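# 食器片付け動作の収録・再生環境　機材計画報告

担当:Waldemar Domański(予算・発注)、Teodor Sobczak(計測・ソフトウェア)

本報告は、食器を重ねる、持ち上げるといった台所作業を人の手で収録し、卓上アームで再現する課題について、機材の選定と予算配分をまとめたものである。制御手法の詳細は別冊に譲る。予算の上限は2000ユーロで、アーム本体は研究室の既存品を使う。

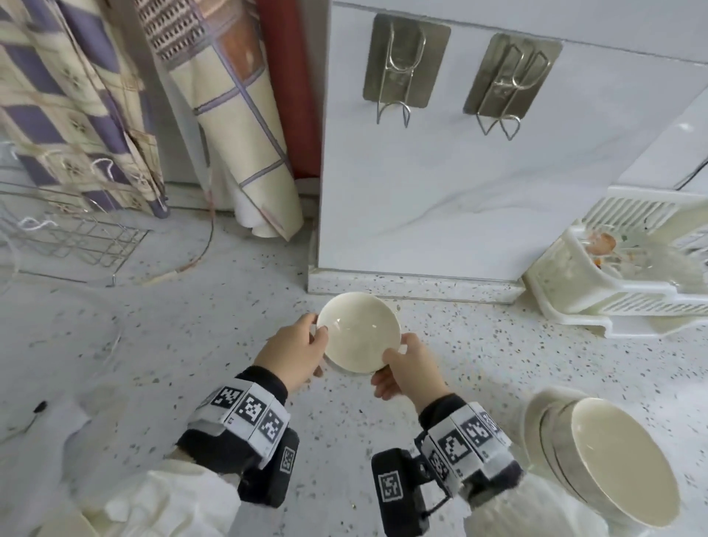
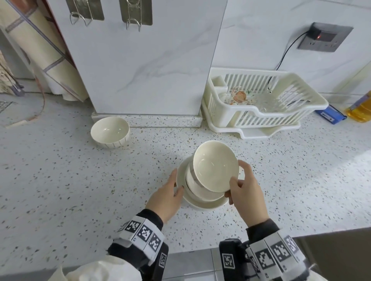

予算配分でいちばん議論になったのは、手首の位置計測にどこまで費用をかけるかであった。当初の案では外部カメラを複数台据える光学式を想定していたが、見積もりの段階で上限を超えたため、頭部カメラと手首マーカーの組み合わせに切り替えた。手首のバンドには白黒の正方形マーカーが上面に並び、側面にも別のマーカーが付いている。皿や鉢を傾けると手首の向きも変わるので、面の異なるマーカーを備えることを購入条件に入れた。市販の平板マーカーを一枚だけ貼る案は安価だが、この条件を満たさないため見送った。

## 1. 見積もりの比較

見積もりは3社から取った。Willularは計測用バンドとカメラの一式販売で、較正済みで届く。Altierは部品単位の販売で、バンドの筐体とマーカー板を別々に選べる。Mazurekは国内在庫があり納期は短いが、カメラの露光時間を固定できる機種が在庫になかった。

Domańskiは当初、組み立ての手間が少ないWillularを推した。Sobczakは、マーカー板が傷んだときに板だけを買い直せるAltierがよいと主張した。台所では水と洗剤を使うため、消耗品の費用は無視できない。Altierの交換用マーカー板は一組91ユーロで、Willularには板単体の設定がなく、破損時はバンドごとの交換になる。この点を重く見てAltierに決めた。

## 2. カメラと照明

対象の食器は釉薬に光沢があり、鉢の内側に強い反射が出る。収録するカメラは露光とゲインを手動で固定できるものに限った。解像度は候補の間で大きな差がなく、選定の基準から外した。

照明は拡散板付きのものを一台計上した。Bendthorpeのスタンド型を候補としているが、台所の通路に脚を置くと作業者の足に当たるおそれがあり、クランプ型への変更も検討中である。価格差は小さい。

## 3. グリッパの指先

研究室のグリッパは指先が硬質樹脂で、浅い皿の縁をつかむと滑る。交換用の軟質指先を新たに購入する。人の手は鉢の縁に親指をかけ、残りの指で下から支える持ち方ができるが、平行グリッパではそのまま再現できない。そこで、縁を挟む把持だけを今回の範囲とし、下から支える動作は収録のみ行う。多指ハンドの導入は予算上限を大きく超えるため、計画に含めない。

指先は形状の違う二種を買い、予備試験のあとで片方に統一する。追加注文の送料も計上してある。

## 4. 購入の順序

一度にすべてを発注せず、次の順とする。

1. 手首バンド、マーカー板、カメラ
2. 軟質指先(二種)
3. 照明
4. 収録データ用の外付け記憶装置

最初の発注から納品まで約4週間を見込む。その間に、Sobczakが既存のカメラと紙に印刷したマーカーで位置推定のプログラムを動かしておく。紙のマーカーは反りが出るため、精度の評価には使わない。

試験収録は12回分を予定している。記憶装置は、この試験収録で一回あたりの容量を測ってから型番を決める。容量だけ先に見積もった案もあったが、圧縮方式が未定のため採用しなかった。

## 5. 未決事項

- 左右のバンドでマーカーの番号が重複しないよう、Altierに番号の指定ができるか問い合わせ中である。
- バンドの筐体の防滴性能は、カタログに記載がない。回答がなければ、水を流しながらの洗浄作業は収録の対象から外す。
- 食器は寸法を記録したうえで、再生試験用に同じ形のものを買い足す。割れた場合の補充も消耗品費に含める。
- 照明をクランプ型にする場合、調理台の縁の厚みを測る必要がある(担当:Domański)。

Altierからの回答は11月中に届く見込みで、その内容を反映した発注書を指導教員に提出する。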